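퇴근하고 로봇팔 만지는 타래 이어갑니다. 지난 타래는 너무 길어져서 새로 팠어요.

다들 물어보시는데 실물 팔은 아직 Biststead 공방 선반에 누워 있어요ㅋㅋ 베이스 브래킷을 다시 깎아야 해서, 그동안은 집에서 시뮬만 돌리는 중입니다. 프로젝트 이름은 그대로 Jirnano예요.

목요일 밤에 한 건 물체 배치 랜덤화! 과자 상자, 머스터드 통, 배, 마커, 캔, 큐브까지 위치랑 각도를 매번 섞어서 뿌려요. 시드 421번이 제 최애 배치입니다 (이유 없음, 그냥 예쁨)

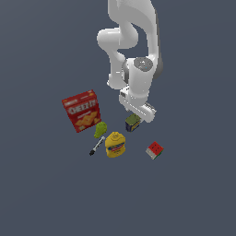
캔 바로 위까지 내려온 그리퍼. 아직 아무것도 안 잡았어요

캔부터 시키는 이유가 있어요. 모서리가 둥글어서 손가락 각도가 조금만 틀어져도 미끄러지거든요. 큐브는 솔직히 너무 쉽고, 마커는 너무 얇아서 아직 무서움…

어제까지 400판 돌렸고 그중 168판 성공. 절반도 안 되죠? 근데 지난주엔 로그 보기도 싫은 수준이었으니까 저는 지금 엄청 신났어요!!

실패한 판을 쭉 돌려보니까 제일 많은 게 접근 각도 문제였어요. 위에서 곧장 내려오면 괜찮은데 옆으로 살짝 기울어서 들어오면 손가락이 캔 윗면을 긁고 지나가요. 그래서 내려오기 전에 손목부터 맞추는 단계를 하나 넣었습니다. 속도는 느려졌는데 마음은 편해요.

그리고 손목 쪽 시점도 추가했어요. 멀리서만 보면 손가락이랑 물체 사이 간격이 도저히 안 보여서요. 바닥은 무늬 하나 없는 회색으로 뒀는데, 텍스처는 잡기가 좀 안정되면 넣을 거예요 (나무 책상 무늬 넣고 싶다…)

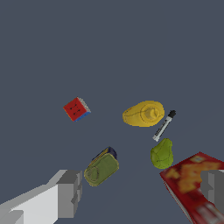
마지막 수정: 목요일 오후 11:40

이 시점으로 보면 손가락 끝이 캔 쪽을 향하는 게 보이죠. 오른쪽 손가락은 빨간 상자를 좀 가려요. 물체끼리 바짝 붙은 배치에서는 이게 꽤 골치예요. 캔 잡으러 가다가 상자를 툭 치면 그 판은 그냥 실패로 처리하고 있습니다.

충돌 판정 쪽은 Obeidat 플러그인으로 갈아탔어요. 전에 쓰던 건 접촉하는 순간 물체가 부르르 떨다가 날아가버려서ㅠㅠ 배가 화면 밖으로 사라지는 걸 몇 번을 봤는지 모르겠어요. 설정 파일은 좀 불친절한데 기본값에서 마찰만 손봐도 쓸 만해요.

아 그리고 그리퍼 손가락 패드는 Gullenow에서 주문했습니다! 배송비까지 해서 899엔. 두께가 시뮬에 넣어둔 값이랑 다르면 또 모델 고쳐야 하는데 일단 오면 재볼게요.

다음 할 일은 마커예요. 배 옆에 딱 붙어서 누워 있으면 어느 쪽에서 들어가야 할지 저도 모르겠어요. 비슷한 거 해보신 분 계시면 답글 좀 주세요 🙏 전 오늘 밤에도 돌려놓고 잡니다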